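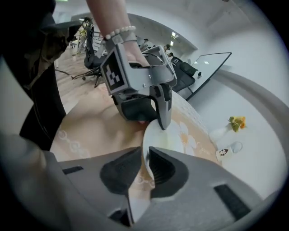
We have 1754 demos of clearing one small table, all done with hand-held grippers, and the policy we trained on them still fumbles plates. My lead wants 31 more hours of the same. I don't buy it. Look at how the plate gets handled: it's tilted, lifted a bit on the near edge, with one gripper at the rim and a second one pressing down on it from above. Two grippers on a single plate, over a flowered tablecloth, with a vase standing there on the right. Is more of this going to help, or are we teaching it one table really well?

Kiprono Nyaga

Home Browse Tags Unanswered Log in
2 min read

Upendo Tanui
24 Aug 2026

I'd hold off on the 31 hours. Before you collect anything, pull the failed runs and sort them by where the plate was when it went wrong. We did that at Tastholm in May and most of our misses came at the regrasp, which our demos skipped through too fast. More hours at the same speed would have given us more of the same mistake.

Then change the cloth. Plain one, dark one, none. If the success rate drops, you have your answer about the one table. I'd also have 6 people record instead of whoever is free, and check that both grippers' tracks line up in time. A small offset doesn't matter much with one hand. With two on the same rim it does, and your loss curve won't show it.

I wouldn't promise your lead it fixes everything. I've seen varied data make things worse for a while.

Mazurek

just get more data, always worked for us. also try a bigger model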